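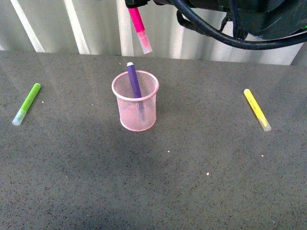

Draken tabletop gripper kit: gallery and quick notes

Marker test, Sunday. Pink one up in the jaws, purple already standing in the cup, green and yellow still to do. Cap end down. Mesh cup, speckled gray tabletop, no mat under anything.

Only one shot up for now, the rest of the gallery goes in when I've sorted them. Notes first, people keep asking.

What it is

Draken kit, the full one, on loan from Plondmont for 14 days. Arm, gripper, head camera, cables, and the Parisi control software on a stick. Not the starter set. The starter set has a different gripper and I haven't touched it, so please don't write me about it.

Setup

Slow. Most of an afternoon, and that's with Dezső Szűcs doing the wiring while I read the manual out loud. Manual is fine up to page 11, then it assumes you've already calibrated. You haven't. Go to the back, do calibration, come back. Plondmont says the new printing fixes the order.

Screws are good quality. Hex key in the box is junk, use your own.

Cable

My main gripe. Thick, stiff, and it loops out from the gripper side and hangs. You have to plan your table around it. Dezső wanted to tie it back along the arm, the manual says leave slack, so we left slack. Would pay extra for a thinner one.

The marker job

Same task on every kit I review so you can compare. Four markers, one cup, put them away. Sounds easy. Round barrels roll if you nudge them, and a cup this light will walk across the table if the arm bumps the rim.

Grip is by the end of the barrel, marker hanging below at a bit of a slant. Default grip force was fine for plastic barrels, I left it alone. For the release you want to be right over the rim and low. Drop height is a setting in Parisi, under Place, not under Grip where I spent ages looking for it.

139 tries over the two weeks, mixed colors, mixed starting spots. I'm still typing up the sheet. Will post the numbers when Loredana Zuccaro has checked my adding up, because last time it was wrong and I heard about it for a month.

Software

Parisi is ok. Plain screens, big stop button, starts fast. Teaching a new pick spot takes a few clicks. Saving one takes more than it should, and it forgets the name if you hit Enter to early. Annoying. Save with the mouse.

There is a mode called Stillness that makes the arm hold and settle before it lets go. Adds 5 seconds to each place. I turned it on for the markers and off for foam blocks. Worth having. Should be a slider though, on/off is too blunt.

Noise

Low whine when it moves, quieter on hold. Fine in a workshop. In a classroom you'd be talking over it a little.

Looks

All black, matte, chunky housings and brackets. Doesnt show fingerprints. Plain backdrop behind the table helped me a lot when lining up shots.

Who should get it

Small labs, a school with a patient tech teacher, anyone who wants to teach pick and place without building the hardware. Not for heavy stuff. If you need speed look elsewhere.

Price

Ask Plondmont, they quote per order and it changes with the camera option. Loan units go out from January, deposit needed, you pay return shipping. Box is big, keep it.

Still to add: foam blocks, the bottle cap test, close-up of the finger pads, and Dezső's wiring diagram once he redraws it so other people can read it.

Questions in the comments please, not by email. I get to them evenings.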